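Section 4. Comparing two grippers on the Torness bench 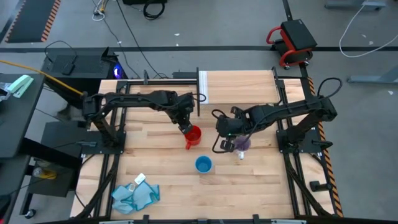
Read section 3 first if the arms aren't homed yet. This part covers the swap test only — same pick, same objects, two grippers, one set of numbers at the end. Budget a morning for it. The Pallis fingers take longer to calibrate than the Surnel ones, so start with those.

Before you start

Controller on, both arms parked, E-stop within reach of whoever is at the keyboard. Check firmware on both grippers. If they don't match, stop and update, otherwise the force values are not comparable and you will be redoing all of this.

CAUTION: Keep hands off the tabletop whenever the controller shows READY. Ready means it can move. People forget this.

4.1 Mounting

1. Power down the arm, not just the gripper. Wait for the status light on the wrist to go out.
2. Undo the four wrist screws. Keep them in a tray, they roll.
3. Seat the new gripper on the locating pin. It only goes on one way. If you are pushing hard it's the wrong way.
4. Screws back in, crosswise, finger tight first, then the torque driver.
5. Plug in the gripper cable and leave slack at the wrist. Turn the last joint by hand through its full range. Cable pulls tight anywhere — redo the slack.
6. Power up. Run GRIP HOME. Fingers open fully, close fully, stop half open.

NOTE: On the Surnel, GRIP HOME sometimes times out the first time after a swap. Run it again. If it fails twice, reseat teh connector.

4.2 Finger calibration

7. Put the 50 mm gauge block between the fingers and run GRIP SET WIDTH.
8. Take the block out, run GRIP CHECK. The reading should repeat to within 0.5 mm over five closes.
9. Pallis only: do steps 7 and 8 again after ten minutes powered on. The reading drifts while it warms up.
10. Write both readings on the log sheet. Both, even if they are the same.

4.3 Setting up the objects

Cups and mugs for this test. Rigid with a handle, thin clear plastic, and a plain one as a spare. Use colors the overhead camera can tell apart easily or the detector will swap labels on you halfway through a run.

11. Place each object on its mark, one per arm. Handles pointing the same way every run.
12. Fill the plastic cup to the line with colored water. Never test it empty, it's too light and the fingers just push it along.
13. Check the camera view in Cheetham. Every object needs a box around it and a confidence score. No box, move the light, not the cup.
14. Keep a cloth handy. You will spill.

CAUTION: Liquid and the base plates do not mix. If a cup goes over near an arm, hit the E-stop first, wipe second.

4.4 Running the picks

15. Set grip force to 4 N for plastic. Leave the rigid mug on the default.
16. Set speed to 50 percent. Don't go faster until one full batch is clean.
17. Move each arm to HOVER, gripper pointing down over its object. Look at it from the side. If the fingers would come down on the rim, nudge the offset in Cheetham and hover again.
18. Run one arm at a time for the first batch.
19. Start the batch. 54 picks per gripper, logged automatically.
20. Mark each miss as SLIP, CRUSH or NO CONTACT when the prompt comes up. You get a few seconds, then it saves as UNKNOWN and you can't edit it afterwards.
21. Swap grippers, repeat from step 1. Same cups, same marks, same light.

NOTE: Dented plastic cup = new plastic cup. A dent makes the next grip easier and flatters whichever gripper goes second.

4.5 If something goes wrong

Arm stops mid-reach, no error — cable snag, usually. Check the loop at the shoulder.

Gripper closes on air every time — wrong tool profile loaded. The controller keeps the old one after a swap untill you pick the new one by hand.

Lots of SLIP on the clear cup only — wipe the finger pads, then raise force in half newton steps. Past 6 N you'll be buying cups.

Boxes flicker in the camera view — glare off the tabletop. Turn the lamp to the wall.

4.6 Saving results

22. Export from Cheetham as CSV, one file per gripper.
23. Put the gripper name and pad type in the file name. Files called test2_final don't get read.
24. Park both arms, power down, cups off the table.

Pad types and part numbers are in section 5. The July pad kit replaces the older one, don't mix them in the same batch.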